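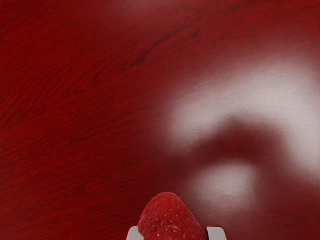
Attachment 1 – cherry red top, gloss, grain on the diagonal

Subject: Catalog PDF stops at page 189, no error
Opened by: Raíssa Aguiar, Lalari
Opened: 06/02/2025
Product: Gevutov catalog export, desktop
Priority: High
Status: Closed, see last entry

Description
Exporting spring catalog to PDF. Progress bar goes to the end, says Done, file opens fine. But the file stops at page 189. Should be 200. No warning, no error box, nothing in the log panel. Missing pages are the back index, the care guide and the finish chart, so kind of the part the stores call us about.

Same file exported OK in November. Since then: new prices, new cover, moved the images to the Hulme share. Printer in Nulstead wants it by end of day tomorrow so please hurry.

Tried already
Restarted the program. Restarted the PC.
Exported to desktop instead of the share – same.
Exported low res – same, stops at the same page.
Exported only the last section on its own – works!! All pages there.
Turned off compression. Slower, same result.

Reply – support, 10:12
Thanks Raíssa. Couple things to check.
1. Free space on C:, not the drive you save to. Temp files go to C: no matter what.
2. Version number, Help > About.
3. How many linked items in the document? Links panel, bottom line.
4. Does page 190 open normally in the editor?

Reply – Raíssa Aguiar, 10:40
C: has plenty of room. Version is whatever auto update gave me, screenshot sent to your inbox becuase the form wouldn't take it. Links panel says 2,000 on the nose, which seems odd? Page 190 opens, looks normal. First page of the index.

Deleted page 190 in a copy and exported again. Still stops at 189. So not the page.

Reply – support, 11:05
The round number is the clue I think. Older link lists had a cap of 2,000 and anything past it gets dropped when the file is saved. Export then hits the first page that points to a dropped link and quits. The Done message is wrong, it should fail loudly. Logged separately.

When you moved images to the Hulme share, did you relink or import again?

Reply – Raíssa Aguiar, 11:21
Imported again. Relink kept hanging on me.
Oh no. So everything is in there twice?

Reply – support, 11:30
Most likely. Old entries stay in the list even if the pages don't use them. Do this on a copy:

Links panel > menu > Show Unused
Select all, Remove
Save As with a new name. Plain Save keeps the old list.
Close, reopen, check the count
Rebuild the index, then export

If Show Unused is grayed out, click on any link first. Known bug.

Reply – Raíssa Aguiar, 12:48
It was grayed out. Clicked a link, OK.
Removed unused, took forever. Count is way down. Index rebuild threw 3 warnings, all for the same discontinued bench, deleted the entry and reran it clean.

Exported – 200 pages. Index there, care guide there, finish chart there. Page numbers in the index match, spot checked a bunch.

One thing, file is a lot smaller then the November one. Is that a problem for print?

Reply – support, 13:02
Shouldn't be. Check the preset though, you had low res on for one of the tests and it remembers the last one used.

Reply – Raíssa Aguiar, 13:09
Yep it was still on low res. Exporting again with the print preset.

Reply – Raíssa Aguiar, 13:37
Good file, 200 pages, normal size. Uploaded to Nulstead, they confirmed they got it. You can close this. Please email me when the Done message gets fixed.

Closed – support, 13:45
Cause: link list at cap after re-import, unused entries not cleared.
Fix: Show Unused, Remove, Save As, rebuild index.
Requester added to the notify list for the message bug.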